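Stetia Small Traders' Bookkeeping Scheme
Progress report to the Jamitz Fund, second period
Prepared by Gizella Katona, scheme manager

Where we are

The last report promised that by July every trader on the scheme would have a working cash-flow forecast and know what was in it. Every trader now has one. The second half of the sentence is coming along.

We moved the monthly clinics from the afternoon to 7.30 in the morning, which I resisted for as long as I decently could. Attendance went up at once. Market traders, it seems, are awake then anyway and quite cheerful with it. The coffee bill has moved to match and appears under "hospitality" in the accounts.

The receipts backlog

We inherited 1,136 unsorted receipts from the first intake. All are now entered, matched to bank lines where a bank line exists, and filed by month. A fair number were for fuel. One was for a wedding cake, which its owner defended as marketing with real conviction and which we have nevertheless treated as drawings.

Five traders were still running business and household spending through a single account when we last wrote. They have all opened separate accounts. Two of them now use the business one.
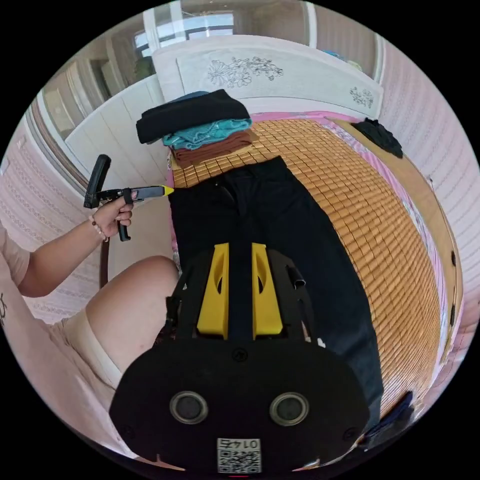
Black trousers on the bamboo mat.

Software

Torna has replaced the shared spreadsheet. The move took longer than planned, chiefly on account of the spreadsheet, which had grown a tab called "FINAL use this one" and another called "FINAL use this one (old)". Both were in daily use and they disagreed about stock. We settled on the newer figures after ringing round, and the old workbook is locked and kept for reference.

Bank feeds are live for everybody except the Taşdemir bakery, whose bank wants a form signed by a director who left before the form was designed. A replacement mandate has gone in. I have learned the hold music.

Training

The sessions on pricing were the best received. Most people had been setting prices by looking at the stall opposite, and the stall opposite had been doing the same thing back. Working out the true cost of an hour's labour caused a long silence in the room, then a good deal of arithmetic on the backs of handouts. Several price lists have changed as a result.
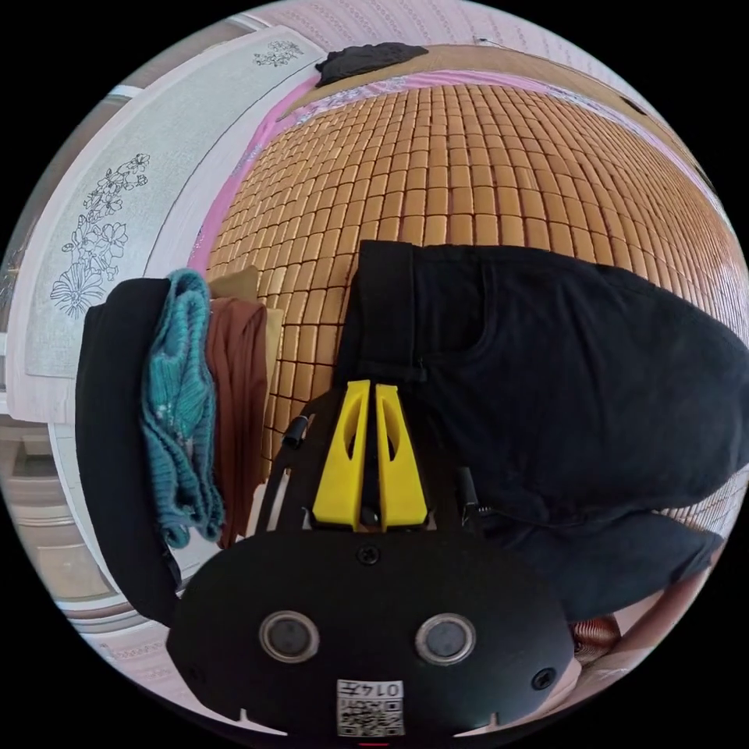
The session on tax reserves was less of a treat. We asked everyone to move a fixed share of takings into a savings pot each week and leave it alone. The moving is going well. Leaving it alone needs more work, and we will repeat the session in the autumn with blunter slides.

Money

Spending is inside the grant. Tutor fees are a little under budget after one tutor's illness, room hire a little over, and the two very nearly cancel out. We ask permission to carry the small tutor underspend into the next period to pay for the repeat session. Full ledgers are attached, and yes, they balance. It would have been awkward otherwise.

Next period

Finish the bakery's bank feed. Run the tax session again. Start the second intake on Torna from day one, with no spreadsheet in sight. Begin handing the monthly reconciliations back to the traders, who have been warned.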